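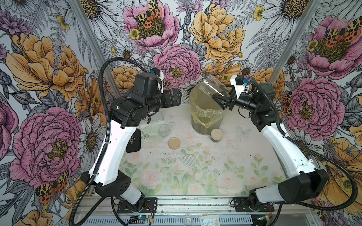 4 Hanging patterned wallpaper

Read this section through before you open the first roll. It covers paste-the-paper designs with a large repeat, such as the florals in the Brestila range. For paste-the-wall papers, go to section 5. Walls must already be filled, sanded and sized as set out in section 3.

4.1 Before you start

1. Check that every roll carries the same batch number. Write the number inside the back cover of this guide in case you need to order more.
2. Unroll about a metre of each roll in daylight and compare the colours. Return any roll that looks different before you cut it. Cut rolls cannot be exchanged.
3. Find the repeat length on the label. The large florals have a repeat of 79 cm.
4. Find the match symbol on the label. A straight match lines up at the same height on every length. A half-drop match moves down by half the repeat on every second length.
5. Turn off the electricity at the consumer unit if you will be papering behind sockets or switches. Check with a tester that the supply is dead.

CAUTION: Do not use foil-backed or metallic papers behind switches or sockets.

4.2 Marking the first line

Start on the wall next to the main window and work away from the light. If the room has a chimney breast, centre the first length on it and work outwards in both directions.

1. Measure out from the corner by the width of the roll, less 15 mm. The 15 mm turns onto the next wall.
2. Hang a plumb line from this point and mark the wall in pencil at several heights.
3. Join the marks with a long straight edge. Do not use a pen, as ink will come through the paper.

Note: Door frames and corners in older houses are seldom upright. Always work to the plumb line.

4.3 Cutting the lengths

1. Measure the wall from ceiling to skirting in three places and take the largest figure.
2. Add 50 mm at the top and 50 mm at the bottom for trimming.
3. Decide where the pattern should start. A whole flower just below the ceiling usually looks better than half of one.
4. Cut the first length and mark the top on the back in pencil.
5. Lay the roll beside the first length, match the pattern along the edge and cut the second. Number each length as you go.

With a half-drop match, cut alternately from two rolls. This wastes less paper on a long wall.

4.4 Pasting and soaking

1. Mix the paste in a clean bucket and stir until there are no lumps. Leave it to stand for the time given on the packet.
2. Lay the length face down on the table with one edge slightly over the side, so that paste does not get onto the table top.
3. Brush paste from the middle out to the edges.
4. Fold the pasted ends in to the centre without creasing them.
5. Leave to soak for the time printed on the label. Give every length the same time. Uneven soaking makes the pattern drift out of line.

4.5 Hanging

1. Carry the folded length over your arm. Open the top fold and place the edge against the pencil line, with 50 mm lapping onto the ceiling.
2. Smooth down the centre with the hanging brush, then out to each side.
3. Open the lower fold and continue down to the skirting.
4. Crease the paper at top and bottom with the back of the scissors, pull it away gently, cut along the crease and brush it back.
5. Hang the next length so that the edges butt together. Match the pattern at eye level first. Small differences near the floor are less likely to be noticed.
6. Wipe paste from the face of the paper, the ceiling and the woodwork with a damp sponge. Do not rub.
7. After 30 minutes, run a seam roller lightly down each join. Leave the roller out if the paper is embossed.

4.6 Inside corners

Never take a full width round a corner. Measure from the last edge to the corner at top, middle and bottom, add 15 mm to the largest figure and cut the length to this width. Hang it, then mark a fresh plumb line on the next wall and hang the offcut over the turned edge. A slight loss of pattern in the corner is normal.

4.7 Drying

Keep windows closed and heating low until the paper is fully dry. Small bubbles often flatten overnight. If one remains, slit it with a sharp blade, apply a little paste behind it and press flat.

Section 4 revised 03/04/2019 by Rohani Raju. Section 5 begins on the next page.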